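Search this list – Enter words – Search

Plastden-talk: message archive

Subject: Re: Open day at Giraldo, who went?
Date: 5 November 2021
From: Lavanya Mudaliar

> Did anyone make it to the two-arm demo? I had a seat booked
> and then a pump seal let go, so I spent the day on my knees in
> the yard. I'd like to know if it's worth asking them over here.
> The flyer said "everyday handling with human-like hands," and
> the last flyer from that outfit said a lot of things too. Did
> it do anything? And was there lunch?

I went. There was lunch. It was wraps, cut small, and the people from Misura got to them first.

For those who weren't on the thread in September, Giraldo has been building up to this for a while, and the invitation went to everyone who had ever bought so much as a cable tie from them. I counted the sign-in sheet while I waited for my badge: 79 names, of which I'd guess half came for the parking. They ran us through in small groups. My group got the late slot, by which time the man doing the talking had given up on his slides and just let us watch, and the day got a lot better from there.

The setup is two arms over one table, a hand on each, with things on the table for the hands to deal with. No parts bin, no fixture, no conveyor.
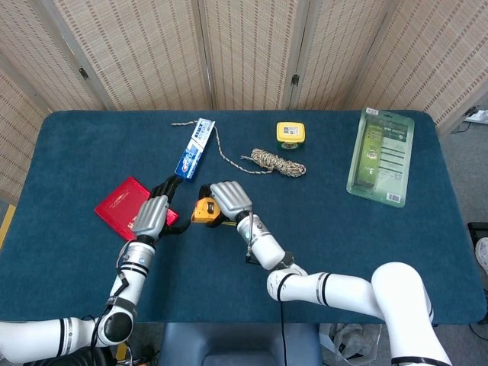

The tape measure, from two sides of the same job: 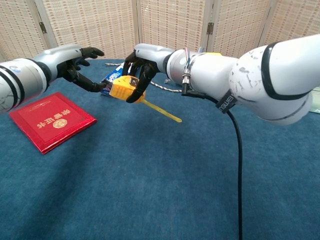 What I wanted to know was whether any of it would carry over to our kitting bench, where nothing we pick up is the same shape twice and half of it is soft. So I asked about grip, and got a long answer about finger control that I wrote down faithfully and can no longer read. The tape measure told me more. A hand with fingers has to get them around that chunky yellow case and stay put, and there's a blade to think about as well, which in one of my two pictures is out and pointing down across the cloth. Our people do that sort of thing all shift while discussing football. I have seen a plain two-jaw gripper fire one of those across a room, so I was standing a little further back than the rest of the group.

Then the rope. I asked if they would try the rope, as it was lying right there, and was told it was "on the roadmap." I have been in this trade long enough to know that the roadmap is where things go to lie down. To be fair to them, I'd sooner hear that than watch a rope demo that has been rehearsed 1256 times and falls over on the next one.

Other notes, in the order I find them on the back of my lunch ticket:

Speed. Slow. They said so themselves before anyone could ask, and I thought better of them for it. If you come expecting the trade show videos, bring a book.

Noise. I could hear the woman next to me chewing, so no complaints there.

Cables. There's one hanging off the right arm that would last until morning break in our shop. I mentioned it. The talking man wrote it down, or at least wrote something down.

Hands. Everybody asked the price of the hands and nobody got a number. They'll quote "per application." I took this to mean that I should sit down first.

Changing over to new items. I liked this part best. Someone from Misura wanted to know how long it takes to add an object, and they answered without looking at each other. The answer depends on the object, naturally, but they had a sensible way of talking about it and didn't promise to have us running by spring.

Would I ask them over? Yes, with conditions. I'd want them to work with our stuff, picked by us, on the morning. I'd pick the foam sleeves and the bag of mixed clips, and then I'd go and stand by the door. If the hands manage the sleeves, I'll buy the wraps myself – and cut them bigger.

If anybody else was in an earlier group and saw something different, please say. I heard there was a second talk upstairs and I missed it because the elevator was full of people from Misura.

Sorry about the pump.

Lavanya

Related messages
Open day at Giraldo, who went?
Re: Open day at Giraldo, who went? (parking)
Pump seal, second one this year
Stamidari bench lights, are they worth it
Foam sleeves, new supplier wanted
List rules, please trim your quotes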